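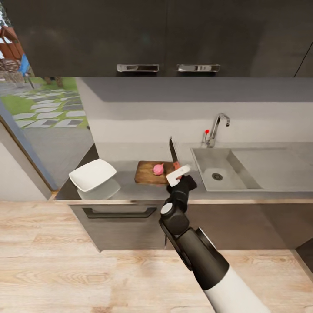

Running the kitchen task in Flakano, the planner returns a valid path every time and the knife still ends up in the wrong orientation at the goal, writes Prydderch. Which tolerance do I change?

Usually none of them. A valid path with a wrong tool orientation means the planner was given a goal for the wrist and no constraint on the tool. The steps below set up a held-object constraint in Flakano and check it against the wrist view before any motion is executed. They assume the Dekum scene package is installed and the simulator is paused.

1. Register the tool frame

Open the scene file and find the block named held_object. By default its frame is a copy of the gripper frame, so the planner treats the blade as if it did not exist. Add a child frame at the knife tip, with Z along the blade and the origin at the point. Save, then reload the scene. Reloading the robot alone does not refresh child frames.

2. Attach the collision mesh

Set attach_mode to rigid and list both finger links under touch_links. If one finger is left out, the start state is reported as a collision and the request fails with code 612. The message says "start state invalid" and does not name the link. Check touch_links first.

The cutting board, plate and sink stay in the world model. Do not add them to touch_links to make a failing plan go through.

3. Constrain the path

Goal constraints apply only to the last waypoint. To keep the blade direction within limits along the whole path, add a path constraint on the tip frame:

frame: knife_tip
axis: z
max_deviation_deg: 23
weight: 1.0

Start wide and tighten later. Very small values make the sampler reject nearly everything, and it will stop at its limit of 2,000 samples with no result. If that happens, widen the deviation before raising the limit.

4. Check the wrist view

The overhead view is good for layout and poor for finger clearance. Switch to the wrist camera and step through the plan one waypoint at a time. Repeat this for every object the task handles, including the board, where the handle hole is modeled as a true opening. If the board was imported with a convex hull, the planner fills that hole and any grasp that puts a finger near it is refused. Set the mesh type to decomposed. 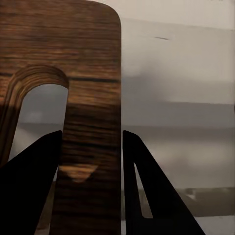 Wrist view: gripper fingers on either side of the board, arched opening at left.

Textures look soft at this range. Collision checks use the mesh, so ignore the blur and compare the finger outlines with the board edge.

5. Log and replay

Write the plan to disk with the constraint block included. Statville, the replay tool, reads constraints from the log and not from the scene — a log saved without them replays as an unconstrained path. Replay once at low speed, then unpause the simulator and execute.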